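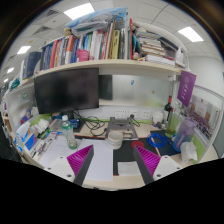

Slide 2: The desk as it is on a working day

Let people look at this one for a bit before you start talking. Somebody will laugh, and that's fine — everyone in the room has a desk like it at home or at work.

Start with the papers on the left, the spread of them, some with handwriting. Tell the Retamal story here, the one where Zulema Arancibia and I spent a whole afternoon hunting for one signed form and found it under a lunch menu. Don't rush it, they like that one.

Then the drinks. Ask the room to find the cup, then the water bottles (there are two, on opposite sides), and then wait for someone to call out the wine bottle. Someone always does!

Next, cables. Mention the black tangle at the back and the blue coil by the mat, and say that a coil is already halfway to being put away, so start there and feel good about it.

Finish on the black mat with the red circle. Hatsue Kuroda's rule is to clear the mat first and leave the rest for tomorrow — give her the credit by name, she'll be in the second row.

5 minutes, then on to drawers.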